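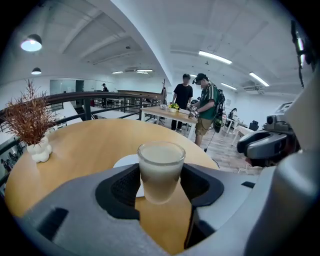
30th October. Gallery tables, second coat. The Ortner oil has finally stopped smelling like a boatyard, so the round one has gone back up by the railing and been declared open for business. It is now a café table in all but invoice: a short glass of something milky, a white saucer, and the rust-coloured spiky plant in its bobbly white vase, which came with the Gustby order and has outlasted every real plant we own. The honey colour is what we were after, a shade lighter than the Sterden sample board, and the grain hasn't gone blotchy as it did in May.

Rules for the next fortnight, mostly for me: saucers under everything, no hot pans (you know who you are), wipe with a barely damp cloth and no spray. Oil is from tin 342, lid now stuck down with its own contents.

Still to do: top rail of the balcony wants the same oil, but only after we've tested an offcut, as it may be a different timber and I'm not sanding 2438 mm of it twice. Stikivwood panels for the lower floor are still on order 3151, "dispatched shortly" – a phrase I have come to admire. Coat rack stays where it is until someone thinks of a better place, so for good.

Check the underside of the table for drips before signing off job 679.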